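## 4. Getting off the bus at Stamell

I should say up front that I came to this part of the story sideways. I was looking for something else entirely (school enrollment records, if you must know) when I pulled a folder labeled "Hungarians, misc." and lost the rest of my afternoon to it. Most of what we know about the people who left Hungary after the 1956 uprising comes from the big reception camps. The small towns that took in a few families at a time hardly get a footnote, and Stamell is about as small as they come.
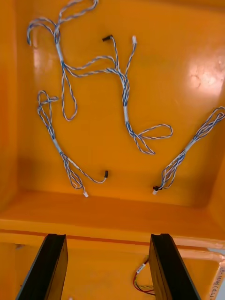
STAMELL, 3/7/23 — I'm writing this section in the town itself, at a desk in the back of the library, with the folder open next to me. The first list in it has 12 names on it, typed, with the accents added later in green ink by somebody who clearly cared. The families had come by bus from the old barracks at Cerwood, where they'd spent the winter, and they were put up over the hardware store until rooms could be found.

What I love about the Cerwood letters is how little they talk about politics! They're about shoes, mostly, and about whether the butcher would ever understand what kind of bacon was wanted. One woman writes to her sister that the town is kind and flat. She mentions the flatness again on the next page, so I think it really bothered her.

**Figure 3.** Work table with orange bins, a steel tray and a robot arm.
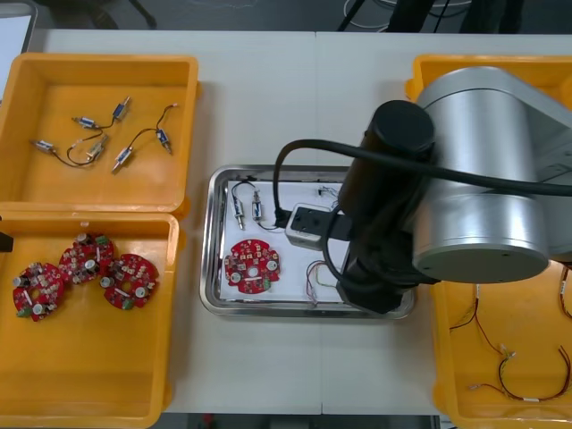
*2 min read*

Work came fast, which matches what Baptiste Pichon found for the mill towns farther north. He argues that sponsors picked families with a job already in mind, and I was ready to disagree with him until I read the sponsor forms. The forms have a line for trade, and on nearly every one that line is filled in before the name is. So he wins that round. Where I still part ways with him is on the women. He treats their work as something that started after the children were in school, and in Stamell it plainly didn't. The laundry ledger has them in it from the first month.
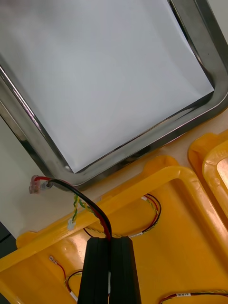 The ledger is also where the club first turns up. Somebody paid a small sum for the use of the laundry's front room "for the Magyar evening," and after that the entry comes back every other week, in different handwriting. By March the evenings had moved to a proper hall, and the hall had a name, Magyar House, even though it was rented from the Lutherans. I've found two versions of the opening night. In the newspaper, the Zurno, 500 people came and everybody danced. In a letter sent home that same week, it rained and the band was late.

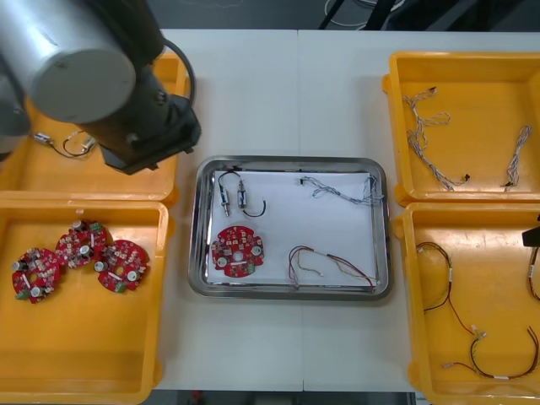 I lean toward the letter, but I wouldn't throw out the newspaper. The Zurno was read by the sponsors, and its editor wanted the sponsors to feel good about what they'd done. That makes it a poor guide to the size of the crowd and a pretty good guide to what the town hoped was happening. The next section goes through the naturalization papers, where you can follow some of the same names once they'd left Stamell for the city, and where the green ink shows up again.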